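Returnship vs. direct application after a career gap
Board: Women in Management > Re-entry

ledgerline
I left an operations manager role and have been out for 8 years. Two options are on the table. Ulen runs a returnship: 16 weeks, fixed stipend, conversion decision in the last two weeks. Hilavon has a regular opening one grade below my old title, permanent from day one. The Ulen stipend comes to 3190 a month before tax. The Hilavon salary is higher but the grade is lower, and their promotion cycle only opens in May.
Question is which one does less damage to the grade I can claim three years out.

quorum_call
Take the permanent role. A returnship is a probation period with a nicer name and no benefits. Ask Ulen for their conversion rate in writing. If they send you a brochure, you have your answer.

tidewrack
Disagree with the above. I came back through a returnship and converted at my previous grade. The direct offers I had were all one or two grades down, and internal grade moves at my company need a full review cycle plus an open headcount. Starting low is slow to undo.
The part to check is what grade the conversion is made at. Some programs fix it at entry, some leave it to the hiring manager in the final week. Get it fixed at entry.
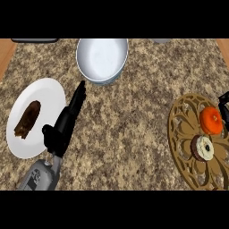

Also ask who owns the headcount. If the program sits under HR and the team has no budgeted seat, conversion depends on someone finding money after you have done the work. If the team has the seat and HR only runs the paperwork, the risk is much lower. My offer letter named the cost center. That was the line I cared about most.

ledgerline
Ulen's letter says "a role commensurate with experience, subject to business need." No grade, no cost center.

quorum_call
"Subject to business need" means no seat.

tidewrack
It may mean no seat. It is also standard wording that legal puts in everything. Ask before assuming.

pivot_table_9
One thing missing from this comparison is reporting line. At Hilavon, would you report to a director or to another manager? I took a lower grade at Jiang reporting straight to a director and was regraded at the first cycle. A colleague on the same grade, one layer further down, waited 3 cycles. Same job family, same ratings.

ledgerline
Hilavon reports to a director. Team of six, with one direct report for me to start.

pivot_table_9
Then I lean Hilavon. Ask for a written regrade review at the first May cycle, with the criteria listed. They will probably refuse the word "guarantee" and accept the word "review." Take that.

quorum_call
Agreed, and negotiate the sign-on while you are at it. I have seen them add 400 for home office equipment and call it flexibility. Ask for salary.

nonvoting
Small data point on the stipend. Check whether the returnship period counts toward service. At Nanine it did not, so parental leave eligibility and pension matching both started from conversion. The people affected found out when they filed the forms.

tidewrack
Mine counted, but I had to ask for it. Good point to add to the list.

ledgerline
Sent both sets of questions this morning. Ulen: grade at entry, cost center, service date. Hilavon: written review at first cycle. Ulen replied that grade is "discussed at conversion." Nothing from Hilavon yet.

quorum_call
Post the Hilavon wording when you get it, before you sign.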